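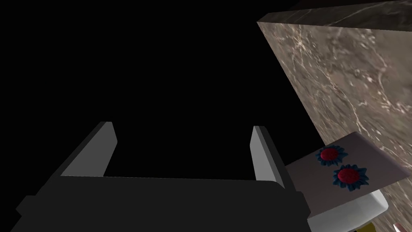
Re: [tanui-allotments] Blight already??

Hi all,

> Has anyone else got brown patches on their potato leaves? Mine were
> fine when I went up before work and now half the Stustilau row looks
> awful. Should I pull the lot or just cut the tops off? I don't want
> to pass it on to the rest of the Trunden side.

Poor you, what a sickener! I had the same thing last June, also on Stustilau, and I panicked and dug up the whole row the same evening. Wish I hadn't. The spuds were the size of marbles and I'm fairly sure most of it was wind scorch.

Have a look underneath the leaves first thing, while it's still damp. If there's a white fuzzy edge round the brown bits then yes, it's blight and the tops want to come off right down at the soil. If they're just crispy at the edges I'd leave them be for a few days and see. When I've cut mine down I leave the potatoes in the ground for another 2 weeks or so before lifting, so the skins can toughen up (my dad did three, but he did everything slowly).

Please don't put the tops in the shared heap by the gate - bag them and take them home, or there's the dry corner behind the water tank where we can burn things after October.

I've got four rows in this year, two of Stustilau and two of Stadureo, and the Stadureo look much happier so far. Smaller crop but lovely with butter. I weighed one plant's worth last year and got more than 400 grams, which I know isn't going to win anything at the Trunden show, but it did us for tea.

If anyone wants to try some I can save a few for seed, just shout before I eat them all.

Also, did somebody borrow the long hose? It's not on its hook and the tap end of Trunden is bone dry. No bother if so, just pop it back when you're done.

I'll be up there from 4 tomorrow if you want a second pair of eyes on those leaves.

Plot by the elder hedge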